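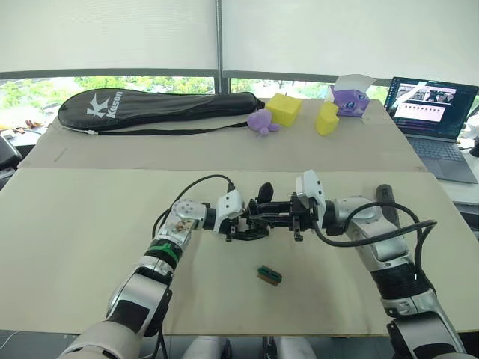

Search this site Enter keywords Go

Treltell Water Supply: Leakage Reduction Work
Progress report to the funder, second reporting period
Last updated: September

1. Position at the end of the period

The Treltell supply serves 91 properties from a single spring source. Water is collected in a brick chamber, passes through a sand filter and an ultraviolet unit, and is stored in the Major tank before it enters the distribution main. The Mila branch leaves the main below the tank and supplies the properties on the east side of the valley.

The grant covers metering, leak location, repair of the defects found and a revised set of network drawings. Metering is complete. Leak location is complete on the Mila branch and part complete on the lower main. Repairs are in progress. The drawings are behind programme for the reasons given in section 5.

No change to the total grant is requested. One transfer between budget lines is requested in section 7.

2. Metering

The first period ended with meters ordered but not delivered. All 36 have now been fitted. They were supplied by Troresus and are of the same pattern throughout, with a pulse output and a battery logger. Most are on individual connections where the pipework allowed a meter to be inserted without moving the stop tap. The remainder are on shared connections, and on the main itself at the tank outlet, at the head of the Mila branch and at the chapel.

It had been intended to meter every connection on the Mila branch. At two of them the service pipe runs below a concrete yard and comes up inside the building, with no accessible length outside. These two have been left unmetered and their use is estimated from the number of occupants. The estimate is small compared with the flow at the head of the branch and does not affect the findings below.

Each meter was checked after fitting by drawing a measured volume through it from an outside tap. One read low on three successive tests and was exchanged by the supplier without charge. The logger on the tank outlet stopped recording in the third week after fitting. The cause was a poor seal at the cable entry. The unit was dried out, resealed with a new gland and put back. The gap in the record has been left blank and has not been filled by interpolation.

Loggers are set to record at fifteen-minute intervals. Readings are collected monthly by walking the route with a handset. Fixed radio collection was priced in the original application but was dropped at the funder's suggestion, and experience so far supports that decision. The route can be walked in a morning.

3. Night flow

Leakage has been assessed from the flow between two and four in the morning, when ordinary use is lowest. The method assumes that what passes the tank outlet in those hours is either leakage, a small allowance for household use, or filling of farm troughs. Trough filling is the least certain of these. Ballcocks on several of the older troughs pass water continuously, and whether this should be counted as leakage or as use is a matter of definition. For this report it is counted as use where it passes through a customer meter and as leakage where it does not.

At the start of the period the minimum night flow at the tank outlet was roughly 1000 litres an hour. This was well above the figure assumed in the application, which had been derived from the fall in tank level overnight with the inlet closed. The earlier figure is now thought to be unreliable. The tank level gauge is a float and cord, and the cord was found to be catching on the edge of the hatch. It has been freed, and a guide has been fitted, but the older readings cannot be corrected.

The greater part of the night flow was on the Mila branch. The meter at the chapel, which records what passes to the lower main, showed a lower and steadier figure. Work was therefore directed to the branch first, in a change from the order set out in the programme. This was agreed by telephone with the grants officer and is recorded here for the file.

4. Leak location and repair

Location was carried out by step testing, closing the valves on the branch one at a time from the far end and noting the drop in flow at the head meter after each. Tests were done at night with notice to the properties affected. Four line valves did not close fully at the first attempt. Three were freed by working them. The fourth, at the ford, has a worn seat and will need to be replaced. Until then the two lengths on either side of it have to be tested as one.

Once a length had been identified, the position of the leak was found by listening stick and, where the ground was too soft for that, by digging trial holes at the joints. The main on the branch is small-bore iron in the upper part and early polythene below. The listening stick gave clear results on the iron. On the polythene it gave very little, and most of the defects there were found by digging.

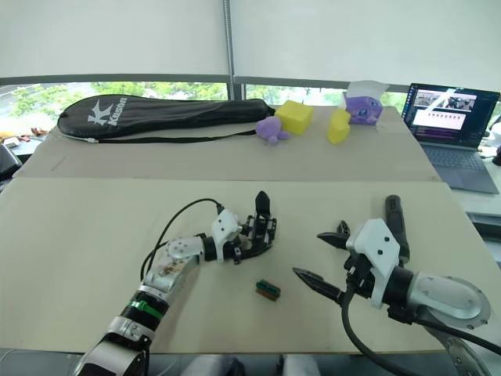

In total 9 leaks have been confirmed on the branch. The larger share of the lost water came from two of them. The first was a split along the length of the polythene below the ford, where the pipe had been laid directly on stone. The second was a failed compression fitting on a connection that served a cottage demolished many years ago. The connection had never been capped at the main and did not appear on any drawing. The others were weeping joints and corroded ferrules.

Both of the larger leaks have been repaired. The split pipe was cut out and a new length laid on sand, with marker tape above. The abandoned connection was removed and the main plugged. Of the smaller ones, those in the verge have been repaired and those in the carriageway are waiting for a road opening licence. The licence was applied for in good time, but the highway office has asked for a traffic management plan, which had not been required for similar work on the same lane before. Vikas Dhillon has prepared the plan and it has been submitted.

Night flow at the head of the branch fell after each of the two main repairs and has since held steady. A firm figure for the saving is not given in this report. The readings since the second repair cover only a short run of dry weather, with heavy trough use, and a longer record is wanted before a value is put forward.

5. Drawings and records

The existing drawings consist of a linen-backed plan of the original scheme, a set of sketches made when the polythene was laid, and notes on later connections kept in a ledger. They do not agree with one another. In particular, the sketches show the main on the north side of the lane for its whole length, and it was found on the south side at every trial hole west of the bridge.

Heloísa Peixoto has been redrawing the network from surveyed positions. Valves, meters, hydrants and washouts are fixed by measurement from permanent features and are then plotted on the base map. Pipe runs between fixed points are drawn solid where the pipe has been seen or traced and broken where its course is assumed. Each entry carries a note of its source.

The delay has arisen mainly at the upper end of the system. The pipe from the spring chamber to the filter house crosses rough grazing, and growth over the summer made it impossible to find two of the air valves. They were searched for again in September with a metal detector and one was found. The search for the other will be resumed when the bracken has died back.

Ledger entries have been copied in full, including those for connections since removed. It is proposed to keep the removed connections on a separate layer so that future users can see where an old ferrule might be expected. The case described in section 4 would have been found a good deal sooner had such a record been available.

6. Water quality

Disturbance of the main during repairs led to discoloured water at several properties on the branch for part of a day. The branch was flushed from the washout at the lower end until it ran clear. Samples were taken at the first and last properties and sent to the laboratory. Both results were satisfactory.

The procedure has been altered as a result. Valves are now opened more slowly after a shutdown, and the washout is opened before the main is recharged. Notice cards left at each property now give advice on running the cold tap and on not using the washing machine until the water is clear.

The ultraviolet lamp was changed when it reached its rated hours. This is a routine cost and has not been charged to the grant.

7. Budget

Spending on meters was slightly below the amount allowed, chiefly through the two connections not fitted. Spending on excavation was above it. Trial holes on the polythene lengths accounted for the difference, together with the hire of a pump for the ford, where the water table was higher than expected.

It is requested that the unspent amount on the metering line be moved to excavation. The replacement valve at the ford would be met from the contingency line, on which nothing has yet been drawn. A quotation is attached as an appendix, with copies of invoices for the period.

8. Work in the next period

Step testing will continue on the lower main from the chapel to the end of the system. The valve at the ford will be replaced first, as the shutdown can be combined with one of the outstanding repairs. The carriageway repairs will be done as a single closure when the licence is received.

Troughs with passing ballcocks will be listed and the owners written to. The scheme rules allow a charge to be made for waste, but the rule has not been applied before, and the members would need to be consulted on it. Replacement ballcocks could be bought in bulk and offered at cost.

The Major tank is due for internal inspection and cleaning. It has a single compartment and must be bypassed while empty, which leaves the supply without storage for the duration. The work will be held over until overnight demand has fallen far enough for the spring to carry it without the tank, and the householders will be given written notice.

Contact us | © Treltell Water Supply | Back to top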